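Rerthorpe Kitchen Waste Project
Progress report to the Asfaw Fund, second period
Prepared by Sumeya Assefa, project lead

1. Where we are

The grant pays for separate food waste collection from small businesses and shared offices in Rerthorpe, and for the composting of that waste at the Lidov site. At the end of the first period we had signed up 12 premises. We now have 30, which is the number we promised for the end of the year. Most of the new ones are cafes and takeout places along the main street. The rest are offices with a staff kitchen but no canteen.

Collections run early in the morning, before the street fills up with deliveries. We started with one round a week and moved to two when the restaurants told us their bins were starting to smell by the fourth day. The second round is on Friday. It costs more in fuel and driver hours than we budgeted, and the effect is shown in section 4.

2. Collections and composting

We have collected 238 full bins in this period. We count bins and do not weigh them, as agreed at the last review. The scale at Lidov has been repaired and we plan to report weights from November onward.

The first two batches of compost are maturing. The third was slow to heat up, and the site manager put that down to too much wet fruit and vegetable waste and too little dry material. We now take wood chips from the parks department, who were paying to have them hauled away, and mix them in at the tipping stage. The fourth batch reached temperature within the expected time.

The cover on bay two tore in the spring wind. We patched it and will replace it from the repairs line. The drainage channel on the east side also needs work – it backs up in heavy rain and the loader can't get through. We have asked for two quotes and received one.

3. Contamination

This remains the main problem. At tipping, the crew still pulls out plastic film, coffee lids, cans and cutlery. Roughly a fifth of the bins in this period had enough in them to need hand sorting. A further 5 loads were refused outright and went to landfill at our cost.

The restaurants are doing better than the offices. A restaurant kitchen has a few people handling the scraps, and they learn the system in a week. In an office everyone clears up after their own lunch, and a takeout meal leaves a person holding leftovers, a lid, a cup and a drink can all at once, usually with a meeting about to start. If the food bin is the closest one, everything goes in it.

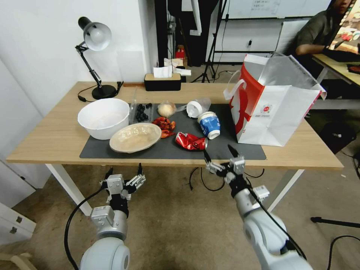
We have changed three things as a result. Food bins in offices now stand next to the trash and recycling bins, never alone. The stickers on the lids have been redrawn with fewer words. We also give a short talk at each new office in the first week, at lunch time, when people are in the kitchen anyway. Two offices have asked us back for a second talk after hiring new staff.

Shells and bones came up as a question at almost every talk. Lidov accepts both, though shells break down slowly and the larger pieces are screened out and put through again. The old sticker did not mention them, and the new one does.

4. Budget

Spending is within the total. Vehicle costs are over, for the reason given above, and printing is slightly over. Training is under, mainly due to Drerarura letting us use their meeting room free of charge for the crew sessions. We ask for permission to move the unspent training money to vehicle costs. No increase in the grant is requested.

The driver post was vacant for part of the period and was covered by overtime. It has now been filled.

5. Next period

We will hold at 30 premises until the drainage work is done. Four businesses are on a waiting list and have been told this. We will start weighing, send the first mature batch for testing, and agree on a price with the two nurseries that have shown interest. The community garden will get its share free, as set out in the original proposal.

One decision is needed from the Fund before then: whether refused loads should be charged back to the premises they came from. The crew is in favor. I would prefer to wait until the new stickers have been in use for a full period, as most of the refused loads came from offices that had only just joined.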